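Munro G2 replacement finger set, with service notice
Part no. 595
Fits: Dedevmont two-arm cells with the Munro G2 gripper
Supplied by Asora

Service notice, 26/08/2025

Finger sets from batch 303 can lose grip on thin, flexible parts such as power cords. The fault is in the return spring. Over time it weakens and the fingers stop short of full close, but the controller still reports a closed grip. A cord can then slip out while the arm is moving. If it stays caught on one finger, the arm can drag the rest of the pile with it.

We have had reports from cells doing box-to-box cord transfer. Most were dropped parts. In one case a plug swung into an operator's forearm — no injury, but the cell guard was open at the time, and it should not have been.

What to do

Find the batch number on the inside face of either finger. If it reads 303, stop cord work and order the replacement set, free of charge until the end of February. Other batches are not affected.

Do not raise the grip force setting to make up for a weak spring. It wears out the drive.

Cords being moved between two open cardboard boxes

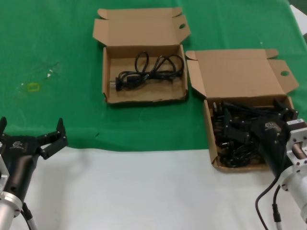
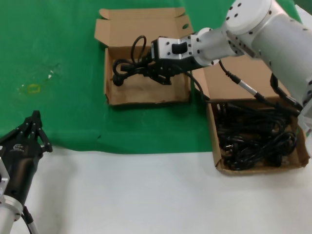
Fitting

Power the arm down and lock it out before reaching into the cell. Remove both fingers, even if only one looks worn, and fit the new pair together. Run the Brurnoso close test at low speed with no part in the grip. The gap reading must be zero on three runs in a row.

Check the spring again after 700 hours. Replace the set at 3000 hours.

Returns and questions: Gillespie Baird, Asora parts desk. Please quote the cell serial number.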